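**Footnotes to the salt march**

Our January reading is Nandini Krishnan's study of the women who kept the accounts during the coastal salt protests, and it runs to 47 pages before anybody makes salt. I mean that as praise. Krishnan has gone through the ledgers of one village, 13 of them, and found out who paid for the rice, who lent the carts and who never got the carts back.

The leaders turn up on page 30, give a speech and leave. The cooks stay for the whole chapter. One of them seems to have charged the local organizers twice for the same sack of lentils, and I've grown fond of her.

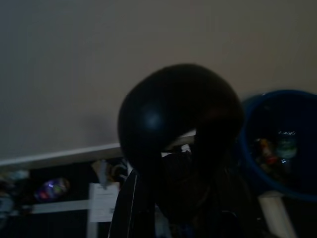 Arvo Pesonen objects that a ledger only remembers people who handled money, and that the ones who walked to the shore with nothing in their pockets are as missing from this version as from the schoolbook one. Fair enough - though Krishnan does give them a chapter, built from jail registers and two very bad poems.

Copies are at the front desk. If you borrowed the last book and still have it, Kiều Kiều would like a word. Discussion starts with chapter two, so skip the preface if you must.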